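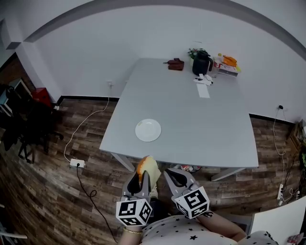
Bread at the shared table – plates, crumbs and the rest of it
Office Life > Kitchens and break areas

Page 1 of 1 – 9 replies

imach
2023-08-16
We have no proper kitchen on our floor, so people eat at the big grey table. I'm fine with that. What I'd like is some agreement on bread. It gets sliced thick, carried about in the hand and put down wherever, and by the afternoon the table is gritty. I've put a white plate out at the front. Can bread go on the plate, please? Is anyone else's office like this?

Gazi
Same problem at ours. A plate helped for a week or so and then it became the place where people left teabags.

dorkano_2
A plate is the wrong thing. Get a board with a lip. Thick slices with a proper crust throw crumbs well past the edge of a plate as soon as you tear them.

imach
I don't want a board. It has to be scrubbed and it never dries properly. A plate goes in the bowl with the mugs.

Ikoseo
Clear the table first, I'd say. You've got a thermos jug, a plant, a bottle, an orange bag on top of a stack of packets and a little pile of white bits in front. Crumbs get in amongst all that and no one wipes round it. We had 158 people using one room at my last place and the only rule that stuck was nothing left on the table overnight.

Gazi
Disagree about the plant. Leave the plant. It's got flowers on.

Ikoseo
Fine, the plant can stay. The paper strip can go in the bin.

imach
The jug stays too, it's used all day. I'll move the packets. There's a bit of shelf by the office chair with a red box on it, might fit there.

G. Aravena
I'd leave the packets and sort the floor. There are things under the table at the front, red and white, I can't tell what. You can't sweep crumbs with stuff down there. Dark wood-look floor as well, so pale crumbs will show.

imach
Fair point, I'd stopped noticing those.

dorkano_2
Still say a board. Ours is beech, had it since April, cost me 700 in loyalty points and it's been no trouble. Wipe, stand on its edge, done.

Ikoseo
Standing on its edge against what, though? He's got a white wall and a cable running down it to a power strip. I wouldn't lean anything damp near that.

dorkano_2
Against the far wall then. It's a bread board, it doesn't need a plan.

G. Aravena
Plate for one or two people, board for more than that. How many of you eat there at once?

imach
Two, sometimes three. So plate. I'll shift the things off the floor tomorrow and leave a cloth out next to the jug.

Gazi
Put the cloth on the side people sit. If they have to reach past the jug they won't use it.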